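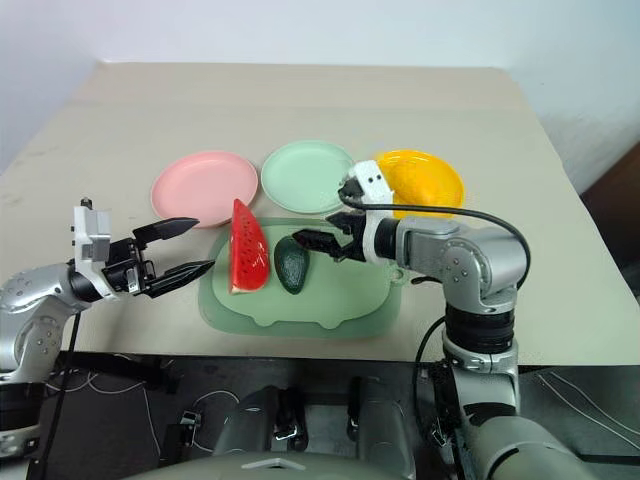 *Toy watermelon on a light-green cutting board, with plates in pink, mint green and yellow-orange.*

## From the Collections: The Hendow Tusk Returns to View

The Clalstead Museum of Natural History is pleased to announce that the Hendow tusk will return to public display in June, following an extended period of cleaning, repair and study. The specimen will be shown in the lower gallery, beside the Ice Age mammal cases, and may be seen during regular museum hours.

Many members will remember the tusk from its former place at the head of the main stairs. It was recovered in 1978 from the gravel pit at Hendow, where workers widening an access road exposed the tip in a bank of river sand. The museum was notified the same afternoon. Staff excavated the remainder over the following weeks, together with two molars and a number of rib fragments, all of which entered the permanent collection.

For many years the specimen was labeled as the tusk of a woolly mammoth. The identification rested mainly on its curve and on the general age of the gravel. Questions were raised from time to time, chiefly about the molars, whose crowns did not closely resemble those of the woolly mammoths held elsewhere in the collection. The recent work gave staff an opportunity to examine the matter properly.

Esperanza Nakamura, Curator of Fossil Mammals, has now completed a full description of the Hendow material. Her report concludes that the molars belong to an American mastodon. Mastodon teeth carry rows of blunt, paired cusps suited to browsing on twigs and leaves, while mammoth teeth are built of flat, closely packed plates used for grinding grasses. The Hendow molars are heavily worn, and one is broken across the crown, which explains much of the earlier uncertainty. The tusk itself is consistent with the same animal, although the report stops short of stating that the tusk and teeth came from one individual.

The label has been rewritten accordingly. The former label will be kept in the case as part of the history of the specimen.

### Conservation Work

The tusk was in poorer condition than had been supposed. A plaster filling applied soon after excavation had shrunk away from the ivory, and the old varnish had yellowed and begun to lift. Puspita Jugah, Senior Conservator, removed the varnish in small sections and replaced the plaster with a lighter fill that can be taken out again should future study require it. In the course of this work 13 loose fragments stored in a separate drawer were matched to the tusk, and all have been refitted.

A new padded cradle supports the specimen along its full length. Humidity inside the case will be monitored, and the lighting has been reduced. Visitors are asked not to use flash.

### Related Programs

An evening lecture, "Mastodon or Mammoth? Rereading the Hendow Finds," will be given by Ms. Nakamura in the Trirgate Room at 7:00 p.m. during the opening month. Seating is limited to 200. Members may reserve places through the membership desk before booking opens to the general public.

Gallery tours will be offered for school classes in grades four and above. Teachers should note that the Park Street entrance remains closed for repairs to the steps, and that groups should use the side entrance by the bus lane. An elevator is available from that level.

The Hendow report is available for consultation in the museum library. It runs to 14 plates and includes the original field sketches, which have not been published before. Printed copies may be ordered at the library desk.

Members who hold photographs or papers relating to the Hendow pit are invited to contact the Department of Fossil Mammals. Originals will be copied and returned to their owners.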